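Gekero extends robotic dish handling to staff kitchens at Plikden offices

TRUDPORT – Gekero today announced that its dish-handling program at Plikden's Trudport offices will move from trial to regular operation in May. The program assigns the loading and unloading of dishwashers in shared staff kitchens to a robot hand with camera guidance at the wrist. It covers 4 kitchens used by office, laboratory and front-counter employees.

Under the previous arrangement, kitchen duty was rostered among employees in addition to their regular work. Plikden's workplace services group logged 1072 hours of rostered kitchen duty in the year before the trial. Those hours will be returned to the departments that supplied them. 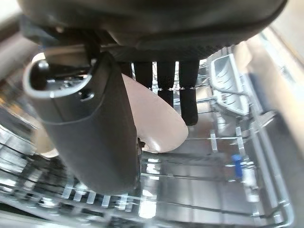

Office crockery is a harder handling problem than commercial tableware. Commercial kitchens generally buy one or two plate sizes and one type of cup. Employees bring their own mugs and flasks from home, in varying diameters, finishes and weights, and the grasp must be selected for each item. The control software, Rainer, estimates the shape of the item from the wrist view, chooses a grip width and limits finger force accordingly. If confidence falls below a set threshold, the item is left where it is and flagged for a person.

The trial logged 2612 completed handling cycles. A cycle is defined as one item grasped, moved and released. Items flagged for manual handling are reported separately and are not included in that total.

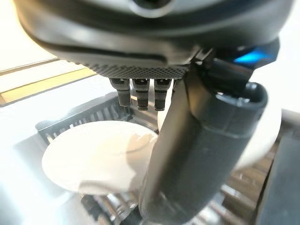 No positions have been eliminated as a result of the program. The kitchen roster has been replaced by a kitchen attendant role, filled from existing facilities staff on a rotating basis. Attendants clear flagged items, empty filters, refill detergent and authorize restarts after a stop. Training for the role takes 3 days and includes safe approach distances, manual release of a held item and basic fault diagnosis.

Employee representatives took part in drafting the operating procedure. At their request, wrist camera images are processed on site and deleted at the end of each shift, and the arm does not operate between noon and 1:30 p.m., when the kitchens are busiest.

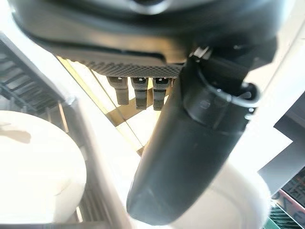 Glare from bright work surfaces and pale dishes remains the main technical limitation. A revised exposure routine for Rainer is in testing and will be installed before regular operation begins. Handling of loose cutlery is outside the scope of the current program and will continue to be done by hand.

About Gekero
Gekero develops handling and grasping systems for workplaces and is headquartered in Trudport.

Media enquiries may be directed to the Gekero communications office.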